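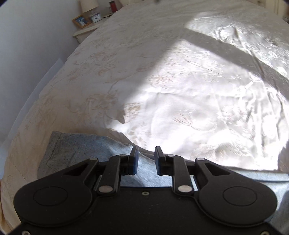 Progress report on the guest house linen project, Mosham
25/07/2026

With this report we inform the Wouters Fund about the use of the grant in the first half of the project. The money was given to renew the bedding in the two houses, Mosham and Dedden, where families stay while a relative is in the hospital. In Mosham the work is nearly finished. The large beds now have a pale cream duvet, and we are satisfied with this color, although some of the staff preferred white. A folded gray piece is laid on the bed as well, so that guests find something extra for the night without asking at the desk.

We have spent 1,846 euros until now. This amount covers the duvets, the covers and the delivery from Ornby. The delivery came in two parts, and in the second part the covers had the wrong size. Ornby exchanged them without cost, but it took us three weeks, and for this time we had to use the old covers again.

We planned to replace 80 pieces in total. At this moment 70 are in use or in the linen closet. The other ten are for Dedden, where the bedrooms on the upper floor are still being painted. We do not want to bring new bedding into these rooms before the painters have left.

The washing instructions are now on the inside of the closet door. The duvets need a long time in the dryer, longer than we had expected, and we ask your permission to use 300 euros of the remaining budget for a second drying rack.

The final report, with all the invoices, will be sent in October.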